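Chapter 4: When Politicians Change Sides

22 January 2026
By Morven Carnegie

I was twenty-six when I first watched a councillor cross the floor. It was a wet evening in Tavness, the heating had packed up, and I was in the public seats with my coat on, writing notes for a local paper that no longer exists. The item under discussion was parking permits. Halfway through it a man called Kimutai Obura picked up his papers, said "I think I'll sit over there from now on, Chair," and walked to the other side of the chamber. Then they carried on with the parking permits!

I've been hooked on the subject ever since, and I've been looking forward to this chapter more than any other in the book. Chapter 3 dealt with how parties choose their candidates. Now we get to what happens when a candidate wins, settles in, and then decides the party was the wrong one all along (or says so, anyway – we'll come to motives).

First, a bit of vocabulary. You'll see "defection", "crossing the floor", "switching" and "party-hopping" used as though they were the same thing. I'll mostly say "switching", which is the politest of the four. "Defection" makes it sound as if somebody has been smuggled over a border, and "party-hopping" is usually said by the people who've been left behind. "Crossing the floor" is trickier: in some places it means joining the other side for good, and in others it only means voting with them once. Check which one your source has in mind before you quote it.

So why do they do it? My students nearly always say "for a better job", and sometimes they're right. When Obura moved, he was chairing the Tavness planning group by April. But I interviewed him years later and he talked for an hour about a bus route, the one out to Bummont, which his old party had promised to save and then quietly dropped. He had 462 letters about that bus in a cardboard box. I believed him about the bus. I also think he liked being chair. You can hold both ideas in your head, and for this chapter you'll need to.

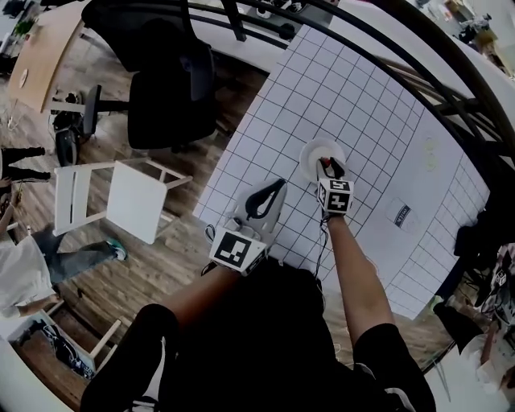 Fig. 4.1 Two hand-held grippers in use over a printed grid, one of them touching a round white plate.

The next puzzle is what voters make of it. Did the people of Tavness choose Obura, or did they choose his party? Ask them and you'll get a muddle, which is quite reasonable, as the ballot paper had both names on it. Halima Koech, my co-teacher on this course for many years, knocked on 90 doors in his ward after the switch. Of the people who answered, 34 gave her an opinion. Several were furious, a few were delighted, and one thought he'd been in the new party from the start. It's a tiny survey and I wouldn't hang a theory on it, but I do like it as a reminder that a story can fill the local front page and still pass half the street by.

Then there are the rules. Some systems say that if you leave your party you lose your seat and there has to be a fresh vote. Others let you keep it and leave the voters to have their say next time round. I used to be firmly in the first camp. Idrisa Mrema talked me out of it over a very long lunch, arguing that a strict rule hands party leaders a big stick: vote as you're told, or we'll push you out and your seat goes too. I'm now somewhere in the middle and a bit uncomfortable there. You'll read his case in full in section 4.3, with a reply from Gitau Rashidi, who thinks we're both soft.

One more thing before we start. Try not to decide early on who the villains are. It's tempting, particularly if the person has left a party you like (I've caught myself cheering one switch and grumbling about another in the same week). For each case, write down what the politician said on the day, what they got within the year, and how they voted before and after. The voting record is dull to collect and I'd still do that one first.

Section 4.1 goes back to the Tavness chamber and the three meetings before Obura got up from his chair. Have the council map from Chapter 2 open next to you, as the ward boundaries matter quite a lot.

Questions and corrections: please write to the author, care of the publisher | © 2026 Morven Carnegie | Back to top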